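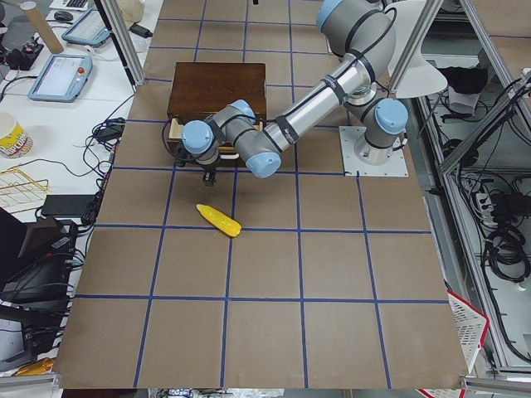 *La mazorca amarilla y la caja oscura, sobre el papel marrón con la cinta azul.*

Fecha: 2021-07-31
Asunto: Re: [comiditas] Mazorca de juguete y caja de madera

Hola a todos:

Contesto a lo que preguntaba Valdis la semana pasada. Copio la parte que interesa:

> Mostafa, en la lista de mayo pusiste "maíz, amarillo" y nada más. En el lote de Omdale tenemos 3 piezas que podrían llamarse así, y una es un grano suelto de fieltro. ¿Puedes decir cuál es la tuya y si tiene relieve? Y otra cosa: ¿la caja marrón rojiza entra en el lote o es aparte? Si tiene cajón, me interesa para guardar los cubiertos pequeños.
>
> Valdis Vītola

La mía es la mazorca entera, sin hojas. Tiene los granos en relieve y la punta un poco más pálida que el resto. En la ficha la he cambiado a "mazorca de maíz, amarilla, con relieve", referencia 639. Si alguien tiene impresa la hoja antigua, que lo corrija a mano, porque no voy a volver a mandarla entera por una línea.

La caja va aparte. Es rectangular, de tapa plana, de madera oscura tirando a rojiza. Por debajo del borde delantero se ve una tira más clara. No sé decir todavía si es un cajón o solo la base; la ficha que venía de Ondieki no lo aclara y prefiero no prometerlo. Lo miro con calma cuando vuelva y lo escribo aquí. Valdis, si la quieres solo por el cajón, espera a esa respuesta.

Sobre la cuadrícula: los cuadros de cinta azul los uso para ordenar las piezas antes de guardarlas, una por cuadro -- las grandes, como la caja, ocupan lo que haga falta. El papel marrón se cambia cuando se rompe. La cinta de Flanex se despega mejor que la de Adex, que a mí me levantaba el papel, pero eso va en gustos.

Me quedan 12 fichas por revisar, casi todas de fruta. Las que lleven solo nombre y color las voy a completar igual que esta: forma, superficie y tono. Si tenéis alguna duda con las verduras, mandadla en un mensaje nuevo y no en este hilo.

Un saludo,
Mostafa Lamrani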